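In Praise of the Crowded Shelf

I have worked at Estcombe for eight years, and I still love a shelf with too much on it.
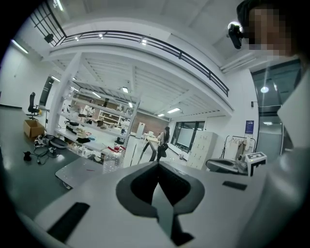
Why I leave the boxes out

Every September a tidy soul proposes closed cupboards, and every September I grumble. A tall white open shelf, crowded on every tier, lets me find a thing by walking past it – a cupboard makes me remember it first, and I'm no good at that! The same goes for cables on the work table. Yes, they tangle, and yes, I'd like them sorted by Thursday, but I would still take a friendly heap by an open box over 40 labeled drawers.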